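About Reltex

Reltex is a small research and instrumentation group working in radio astronomy. We build receivers, write reduction software and publish catalogs of variable radio sources. Most of our work concerns pulsars and the ionized gas between them and the Earth.

The group began as a timing project. A pulsar is a rotating neutron star whose beam crosses the line of sight once per turn, and the arrival times of its pulses can be predicted very closely. Differences between the predicted and measured times carry information about the star, its companions if it has any, and the material the signal has passed through. Our first published work was a set of corrections for that last effect.

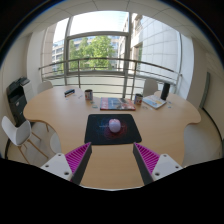 Our data reduction is done in two stages. The first is automatic: raw voltages are channelized, folded at the expected period and cleaned of interference by a program called Pulwood. The second stage is done by a person at a desk, with a mouse on a pad printed with a blue and red galaxy-like swirl, going through the folded profiles and marking the channels that Pulwood left in doubt. We have kept the manual stage because weak pulses with unusual shapes are easily mistaken for interference, and a discarded channel changes the fitted dispersion. Every manual edit is logged with the initials of the person who made it.

Facilities

Observations are made with the Yusof array, a compact interferometer of 8 dishes that we designed and maintain. The receivers cover a band centered near 400 MHz. At this frequency the delay caused by free electrons is large enough to measure well in a single session, and the feeds are simple enough to repair on site. The receivers are not cooled. We accept the higher system noise in exchange for lower running costs and fewer days lost to service.

Timing is referenced to a hydrogen maser, with a satellite-disciplined clock as backup. The two are compared continuously, and the offset is stored in the header of each observation file.

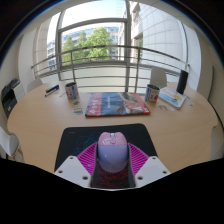

Welington Godoy
Head of Instrumentation

The instrumentation section is responsible for everything between the feed and the disk. It also runs the test bench, where new amplifiers are measured before they go to the array. A unit is accepted when its gain and noise figure stay within limits over a full temperature cycle. Test results are kept for the life of the part and are available to partner groups on request.

Software and data

Pulwood is free to use and is released with its source code. A companion package, Flava, fits dispersion and scattering together across the band and returns the full covariance for both – earlier versions gave only the diagonal terms. Both packages read the common pulsar archive formats.

Folded profiles are released seven months after observation. Raw voltages are kept for five weeks and then deleted, unless a session has been flagged for further study. The catalog is revised every March. Errors found between revisions are listed on the data page with the affected source names and dates.

Working with us

We accept proposals from outside groups for follow-up timing, single-pulse studies and scintillation work. A proposal should state the source position, the expected flux density, the integration time and the lowest acceptable signal-to-noise ratio. Requests that need fast scheduling – after a glitch, for example – can be sent without a full proposal and are reviewed the same day.

Student placements are offered in the software and instrumentation sections. Applicants should be able to program and should have taken at least one course in signal processing. Prior work in astronomy is useful but not required.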